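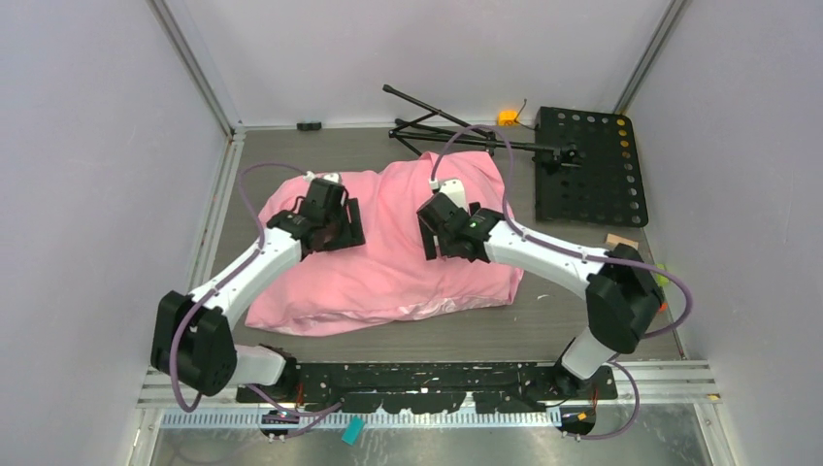
The film I've been posting about since May finally has a hometown screening. Sestano plays at the old Hong theater next month, one night only. Doors at 6:30 pm.

14 comments · 41 shares

It's Ebuka Bassey's first feature. He shot it in 30 days with a crew of 15, mostly in the streets behind the bus depot. Two brothers try to sell their late father's boat and can't agree on a price. Runs a bit under two hours.

3 comments · 9 shares

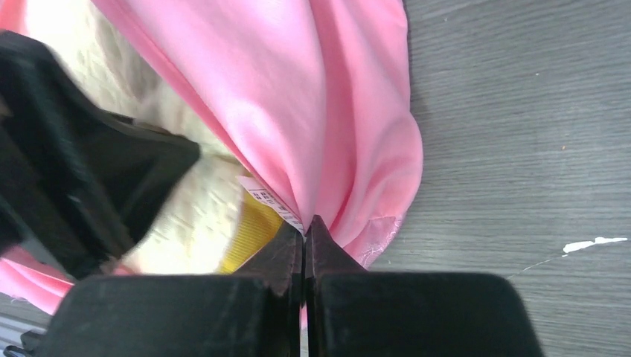

The Hong has 832 seats. The festival screening I went to had a much smaller room and people were turned away, so I'm glad they went big on this one. Balcony is open too – take it if you care about sound, the floor is boomy near the back.

6 comments · 12 shares

Kaiwen Fu plays the older brother. Before this he did mostly stage work with the Brikance company. He has very few lines in the first half and I still couldn't tell you what anyone else was doing in those scenes.

2 comments · 17 shares

Tickets go up on Trotix at noon tomorrow. Limit of four per person. The box office will hold some back for walk-ups but wouldn't tell me how many.

22 comments · 38 shares

Someone asked about subtitles – yes, English, on the whole film. Bassey is doing a Q&A after. Fu is in rehearsals and won't be there.

5 comments · 8 shares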